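"The planner should be allowed to say it does not know"

January 21, 2026

Farnska is a small software team in Homthorpe that writes planning code for robots with two arms. Its main project, called Hindstead, decides where each arm should go when the object between them has no fixed shape: towels, shirts, bags. I spoke with the lead developer, who asked me to write about the code and leave the names out.

We began with the part that gave the most trouble. In the first version, each arm had its own planner, and the two exchanged messages. "It was clean on paper," the developer told me. "But each planner treated the other arm as an obstacle, and an obstacle is something you want to stay away from. With cloth you want the two hands near each other very often. So they were polite and they waited, both of them, until the timeout."

The present version plans both arms as one body. This makes the search larger, and I asked if it became too slow. The answer was that they limit it hard. The planner draws 4000 candidate motions, throws away those which collide, and gives the rest to a scoring step. If no plan is ready in 90 milliseconds, the arms hold their position and the perception module is asked to look again.

"People do not like to see a robot that stands still," the developer said. "I like it. A bad grasp changes the cloth, and then all what you knew about it is old."

Perception is still the weak side. Hindstead does not try to rebuild the full shape of a crumpled cloth. It looks for edges and corners, and each one comes with a confidence value. A fold can look very much like an edge — this is the most common mistake in their logs. The team went through 822 failed attempts by hand in November and sorted them into 19 types. Several of the types were later merged, after a long argument that the developer described as "useful, but I would not repeat it." 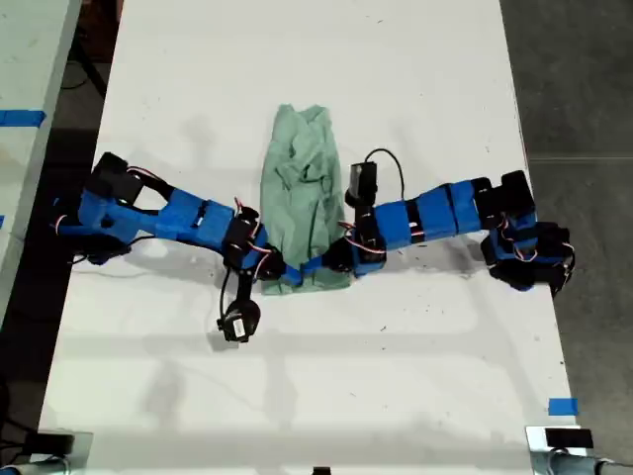
3 min read

With the grippers this close together, the old collision check refused nearly everything. It used simple boxes around each link, and at the wrists the boxes were much bigger than the real parts. The new check uses a finer model for the last links only and keeps boxes for the rest of the arm. Cables are still not modeled. "We add a margin and we hope," the developer said. "I would like to write something better there."

The tool used most in the office is a replay viewer called Verbruggen. It shows the plan, the measured joint positions and the chosen grasp points on one timeline, and a developer can change a parameter and plan again from any moment. It started as a script for one person. Now no change to the planner is merged without a replay attached to it.

I asked what comes next. The developer wants the scoring step to explain why a plan was rejected, in words a new colleague can read. At the moment it returns a number.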